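Custum label printer drops off network after firmware update
Ticket opened 3/24/24 by Lovisa Tangen, Stovau site
Device: Custum thermal label printer, Wi-Fi model
Status: Resolved
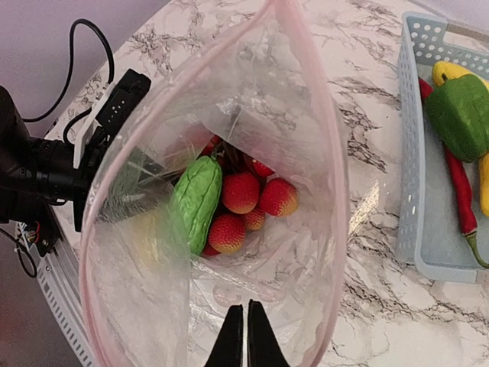 Bitter gourd and lychees in a clear bag with a pink rim.

Problem
Printer joins the network after power-on, prints for 6 minutes, then goes offline. The Rimuveck app shows "Device not reachable." Status light stays solid green. Power cycling restores printing for the same length of time.

Environment
Router: Bråten, 2.4 GHz and 5 GHz sharing one network name
Signal at printer: 67 percent
Queue at time of failure: more than 415 labels

Steps tried
Reset network settings on the printer and paired again. No change.
Moved the printer next to the router. No change.
Printed over USB from a laptop. Full queue completed, no errors. Print head and power supply ruled out.
Gave the 2.4 GHz band its own name and paired to that. Printer stayed online longer but dropped again overnight.

Log review
Router log shows the printer's address lease expiring with no renewal request. The lease time on this router had been set to the minimum. The updated firmware does not ask for a renewal while a job is open — it waits for the queue to clear, and the lease runs out first.

Fix
1. Reserve a fixed address for the printer in the router's DHCP page.
2. Leave the bands under separate names.
3. In Rimuveck, remove the printer and add it again by address.
4. Restart the printer.

Result
Test run of 1000 labels finished with no drop. Printer was still reachable the next morning.

Follow-up
Renewal fault reported to the firmware team. Fix planned for the April release. Keep the reserved address in place until then. Do not roll back — the older firmware cannot read the current label templates.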